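We finally made it to the open day at the Bralo sauce kitchen in Gavville, and I came home smelling like ginger and sesame (no complaints!). They fill 1,209 bottles on a good morning, and we got to taste 11 of them on little cups of rice. My favorite was the garlic chili – sweet first, then wow. 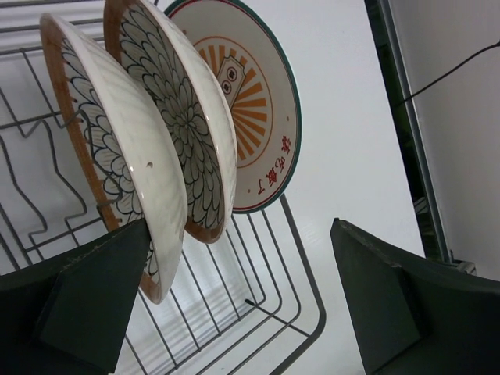

So how long does an open bottle keep? Three months in the fridge, according to the woman running the tasting table, and she shakes hers every time.

I bought two for weeknight noodles and a plum one for my sister. Parking is behind the Ollwood bakery, and the tours start at ten.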